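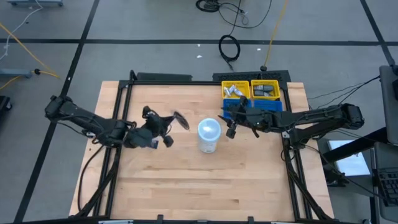 Do people who promise money at a charity dinner pay it afterwards?

Most of them do, and they're a good deal more likely to if the first letter reaches them while they still remember what they ate.

Filed under: Giving & Fundraising > Events > Working papers

4. What happened to the pledges

I should say first how I came by the slips. The Warier Fund runs a dinner every November, and its smaller cousin, the Koklow Trust, runs one whenever it can get the hall. Both let me have their old pledge slips, going back further than I had dared to ask for. Together they came to 1,526 slips, once I had taken out the blanks, the duplicates and one very nice drawing of a horse. A slip is a bit of card left beside each plate. You write your name, an address, a sum and whether you'd like to pay now or later. I only looked at the "later" ones, as the people who paid on the night had nothing left to tell me about waiting.

Of those slips, 115 could never be matched to a person at all. I had expected this to be down to bad handwriting (and some of it was, my goodness), but the bigger trouble was couples. One half of the couple fills in the slip, the other half pays from their own account three weeks later, and the office logs a stranger's gift next to a broken promise. Wouter Meijer, who kept the books for Koklow in the years I looked at, had pencilled his guesses in the margin. I used his guesses where he had underlined them twice and left them alone otherwise. It's a rough rule and I'd welcome a better one.

Now to the timing. Warier's letters used to go out at the end of the month, all in one batch, whatever the date of the dinner. Koklow's went out when Sang Thân had an evening free, and that could be the next day or well into the new year. So the gap between dinner and letter was set by things that had nothing to do with the guests. That's handy for me. Had the office been writing to the keenest donors first, I couldn't have told a quick letter from a keen donor, and this section would be a good bit shorter.

The pattern is plain enough in both sets. Guests who heard early tended to pay, and to pay the full sum. Guests who heard late were more likely to send part of it, often with an apology, and a few wrote back quite crossly to say they had never promised anything. Big pledges held up better than I'd thought. The largest in the whole pile was for £4,000, it got one of the latest letters of the lot, and it was paid by return of post. I wouldn't build anything on a single slip, but I did smile.

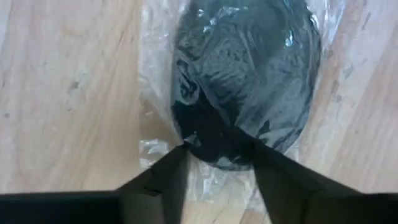
Collecting the slips turned out to matter too, and I hadn't planned to write about it. At Koklow's dinners somebody walked between the tables with a bag and guests dropped their cards in. At Warier's, the cards went into sealed envelopes. Sang Thân told me that people at the bag tables often waited to see what their neighbours had put, and wrote their own sum afterwards. I can believe it. Look at the clear plastic bag in Figure 2 and at how the wood shows through the film at its edges, creases and all - a card with a sum written on it in thick pen would have very little privacy in a bag like that. Whether being overlooked makes people promise more than they can manage is another matter. Koklow's pledges were a touch larger for the same size of table, and they were also the ones more often paid in part. That fits, but the two charities differ in plenty of other ways and I can't pull them apart with what I have.

Figure 2. Clear plastic bag over a wooden surface.

A word on room size, as both reviewers of the earlier draft asked about it. Warier's dinners seat 200 and Koklow's never come close. I had wondered if a guest in a big room would feel less bound by a promise, being one face among so many. When I compared the fuller Warier years with the thinner ones I couldn't find any such thing. The speed of the letter swamped it. Perhaps the table is the real room, so to speak, and the rest is only noise and coats.

I also tried splitting the slips by what was asked for. The Tullach appeal, for a travelling eye clinic, had a photograph on the card and a named place. The Bakker appeal was for general running costs and had neither. Bakker pledges were smaller, no surprise there, but once made they were paid just as reliably. I'd have lost money on that one. The full tables for both appeals are in the appendix, with Wouter's double underlinings marked by a star, and the method for part payments is set out in the next section.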